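Collection protocols for small tabletop objects: when is an episode valid?
Forum: Manipulation Data / Rules and Good Practice
9 replies, 1,145 views

tabletop_qa
We are rewriting our episode acceptance rules for demonstrations with egocentric capture, household and personal care objects. The current draft is based on the Kasance checklist with local changes. Three rules are causing arguments:

4.1 Both hands visible at the first contact and at the last release.
4.2 No object may be held before the episode starts.
4.3 Object layout reset between episodes, minimum 48 layouts per station.

Out of the last 200 episodes submitted, 114 passed. Most rejections were on 4.2. Looking for comments from anyone running something similar.

fernwick7
4.2 is too strict as written. If the task is "put the items away", then a held object at the start is a bad label. If the task is a segment cut from a longer recording, a held object is normal. You need one rule for whole recordings and another for segments.

tabletop_qa
Segments inherit from the parent recording in our setup. The validator doesn't know the difference.

fernwick7
Then fix the validator. Don't throw out good data to suit a script.

lowtorque
Disagree. A rule that a script can check beats one that needs a reviewer's opinion. We ran the Tasovum tool for a season with "reviewer discretion" fields and two reviewers on the same batch did not agree often enough to be useful. Keep 4.2, add a segment flag, reject anything without the flag.

fernwick7
A segment flag is what I proposed. We agree on that part.

mcl_bench
On 4.3: a fixed minimum per station says nothing about how different the layouts are. Moving one bottle by a finger's width counts as a new layout under your wording. At Rostcombe the rule is that at least one support surface or container has to change role. Box open or closed, drawer used or not used, item standing or lying down.

tabletop_qa
That is better. How do you log it?

mcl_bench
One line per layout in the session sheet, written before recording starts. Operators don't like it. It takes less time than sorting it out later.

gripwise
Adding something on 4.1, which I think is the weak rule here. Visibility at contact and release doesn't cover the middle, and for small items the middle is where the label goes wrong. Thin cylindrical objects are the worst case. Our rule for cosmetics stations:

– Each hand gets its own object label. No shared "holding item" label.
– If both hands hold something, both are labeled, even when only one is moving.
– Tubes and wands are labeled by shape class unless the print can be read in that episode.

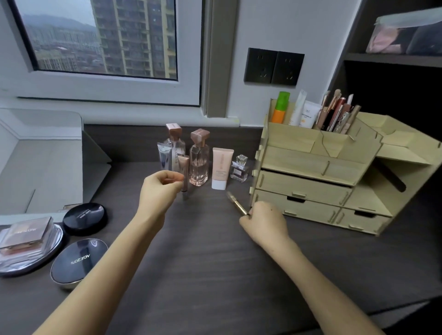
The third point was added after annotators filled in product names from memory. One had seen a tube in an earlier session and carried the name over to a different tube with similar packaging. Shape class first, name only with legible text. Partial text goes in as partial text, with no completion.

lowtorque
Does "partial text" survive your export? Ours drops anything not in the vocabulary.

gripwise
It goes in a free text column outside the vocabulary. The Chauke format allows this. Export keeps it, training ignores it, audits use it.

fernwick7
I would drop the shape class requirement for anything with a distinct cap. Cap color is enough for tracking.

gripwise
No. Caps come off, and then you have two objects and one label.

tabletop_qa
Draft changes for the November revision: segment flag on 4.2, role change wording on 4.3, per-hand labels as a new 4.4. 4.1 stays as is until someone proposes wording for occlusion in mid-episode. I will post the diff in this thread.

mcl_bench
For 4.1, start with a maximum number of consecutive frames with the held object hidden. The limit can be set per object size.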